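Grulley Stepped Counter Display, Clear Acrylic

Product code: 2758
Supplied by Bruvport Catering Equipment

The Grulley is a tiered display for small packaged goods at a till point, tea bar or staff canteen. It suits cereal bars, single-serve pots, boxed sweets and wrapped sandwiches. The tiers are clear, so labels on the lower goods can be read from the front.

It comes in one piece and needs no assembly. Four rubber feet are supplied in a bag. Stick them on before first use and leave them overnight with the stand upside down.

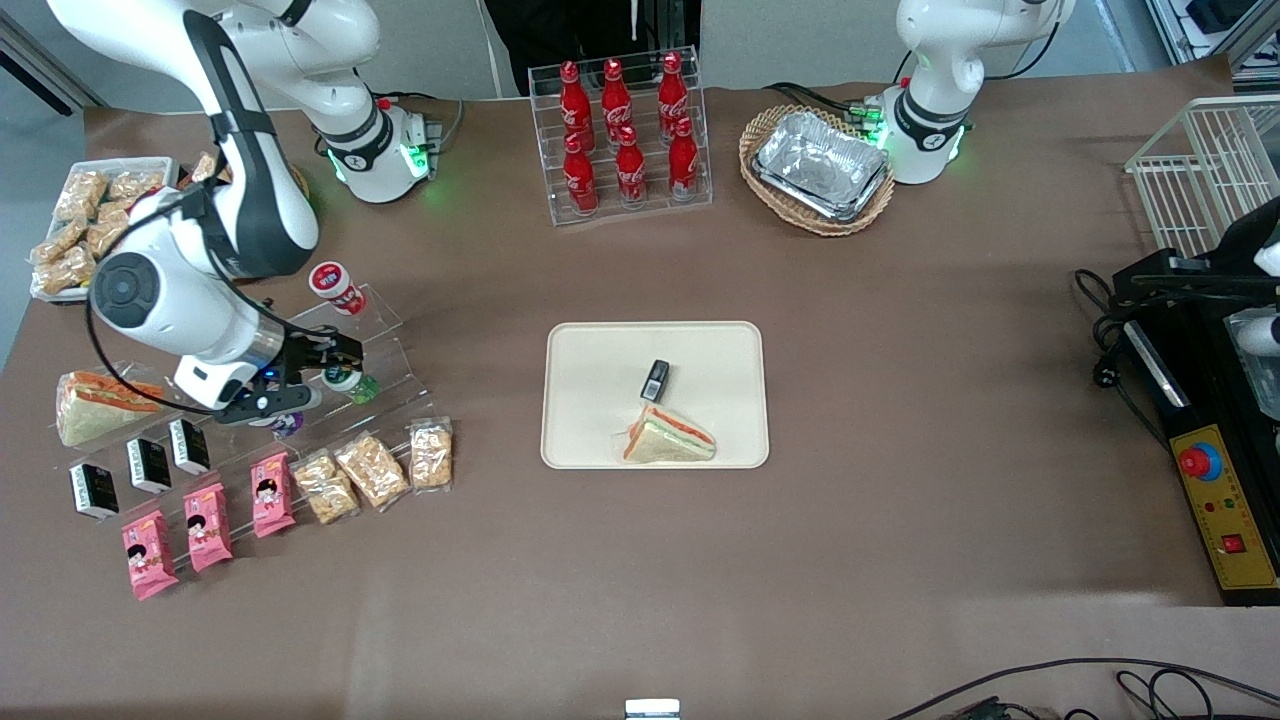

Clear tiered stand with a wrapped sandwich and small boxed items.

Details
Length: 1000 mm
Edges: flame polished
Weight limit: 35 kg, evenly spread
Use: indoor, ambient goods only

The Grulley isn't chilled and has no sneeze guard. For unwrapped cakes and pastries, see the Suvarna covered range. Sandwiches that need to be kept cold should go out in small numbers and be replaced through the day according to your own food safety plan.

Cleaning
Wash with warm water and a little washing-up liquid, then dry with a soft cloth. Don't use glass cleaner, surgical spirit or scouring pads. These cloud the surface and can cause fine cracks along the joints. Not suitable for dishwashers.

Light scratches can be treated with Zedeck acrylic polish, sold separately (code 106).

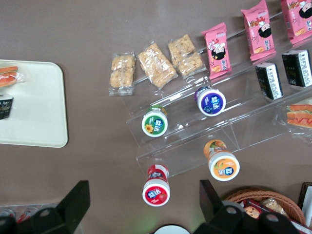

Rekha Namboodiri

Positioning
The stand can run straight along a counter or be turned at an angle if customers come from one side. Keep taller packs on the top tier. Leave space beside it for a tray if people are choosing several items.

Delivery and returns
Stands are sent by pallet courier in a double-walled carton. Please open the carton and check the corners before signing. Unused stands can be returned in their original packing. Price labels and ticket strips can't be returned once opened.

The ticket strip for this model was changed in May. If your stand is older, tell us when you order spares.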